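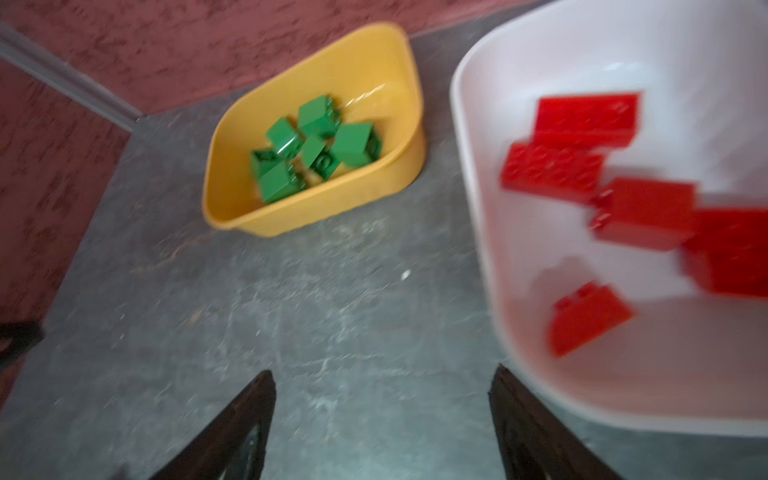

Workshop tips: teaching an arm by hand

Tips in this batch are for readers who have a small arm at home or in a shared workshop and want it to copy a job they show it. Most apply whether you push the arm about by hand or drive it with a controller. Sorting toy bricks by colour is used for most of them because the parts are cheap and don't break.

Setting up the job

Start with two colours and two containers. Put the green bricks in one and the red in the other, and leave it at that until the arm manages it without you. A third colour can wait a month.

Use containers that look different from each other. A yellow bowl and a white tub are easy to tell apart in the recordings, for you as well as for the arm. Two identical ice cream tubs are not, and you will get them the wrong way round when you are tired.

Wide rims are best. A bowl with sloping sides lets the bricks slide down into the bottom, where they pile up and make room for the next one. Narrow, straight-sided pots catch the fingers on the way out.

Working on the floor is fine if the arm reaches. Nothing rolls off, and you can sit down beside it. Sweep first. Bits of grit and paint show up as white specks on a grey floor.

Keep the containers a hand's width from the wall. If the bowl is pushed right into a corner the gripper can't come at it from the far side, and you will find yourself twisting the wrist into odd positions to get round it.

Mark where the containers go with two bits of masking tape, then move them a little from the marks every few runs. If they never move, the arm learns the spot on the floor and takes no notice of the bowl.

Guiding the arm by hand

Hold it above the wrist, with your other hand at the elbow joint. Holding it by the fingers bends them in time, and your knuckles will be in every recording.

Switch off the motor hold before you start pushing. On the Umier arms this is the grey button at the base, held down for 2 seconds until the light changes. Support the arm as you press it or it will drop.

Stand or kneel on the same side each time. Your shadow counts as part of what the camera sees.

Practise the whole move twice without recording. Pick up, lift, across, down, let go, lift. Say the steps out loud if it helps you keep the order the same.

Lift higher than you need to. Clearing the rim by a finger's width feels neat, but the arm will be less tidy than you were and will clip it.

Driving by remote

Turn the speed down. The controller that comes with the Cavalcanti kit is set at 100 out of the box and is much too quick for small parts. Try 40 and work up.

Don't watch your hands. Watch the gripper, or better, watch the wrist camera's view on a screen, as that is what the arm will have to go on later. If you can't tell from the screen which brick you are reaching for, the arm won't manage it either.

Stop for a moment over the container before you let go. Fast swings smear the picture, and things close to the camera smear worst. Edges double up and a brick can look like two. A short pause gives you a few clean pictures at the point where they are most use.

Pauses anywhere else should be kept short. If you stop halfway to scratch your nose, the arm will learn to stop halfway too. Throw that run out and do it again.

Take the brick from whatever angle it offers. Bricks land on their sides and upside down, with studs facing all ways, so show a few grips on each. If every one of your runs starts with the brick flat and studs up, a tipped one will beat it.

Awkward bricks

Long bricks should be gripped across the narrow way. Small ones need the fingers closed a bit before you go down, or they get nudged along the floor.

When bricks have piled up in the bowl, don't try to place the next one carefully on top. Drop it from just inside the rim.

Shiny plastic throws back glare from a ceiling bulb. Turn the lamp to face a wall, or work by the window in the morning and draw the blind when the sun comes round.

Include some mistakes. Miss a brick on purpose, open up, go back and get it. Put these runs in their own folder so you can take them out again if they make things worse.

How many runs

More than you would like. The log for our green and red job stands at 148 good runs, recorded over several evenings in January. The first batch was far too small and the arm would pick up the brick, then hover between the two containers.

Short sessions are better than long ones. After an hour the moves get sloppy and you stop noticing.

Looking after the files

Name each run by colour and number as you go. Renaming them later takes a whole afternoon, and by then you won't remember which was the bad one.

Gendine's free viewer plays runs back at four times speed and is good for spotting duds. Look out for bricks dropped outside the container, hands in view and runs that start late.

Keep a copy on a second drive. Ours filled up at 1045 files, counting all the failed ones, which we should have cleared out sooner.

Odds and ends

Wipe the finger pads with a damp cloth before each session. Dust makes them slip.

A strip of bicycle inner tube glued inside each finger gives a better hold on smooth bricks. Sumum sells proper pads, but the inner tube has lasted just as well on ours.

Tie the cables back along the arm with hook and loop tape, leaving a loop of slack at each joint.

Tip the containers out and mix the bricks again before you put everything away, so the next session can start straight off.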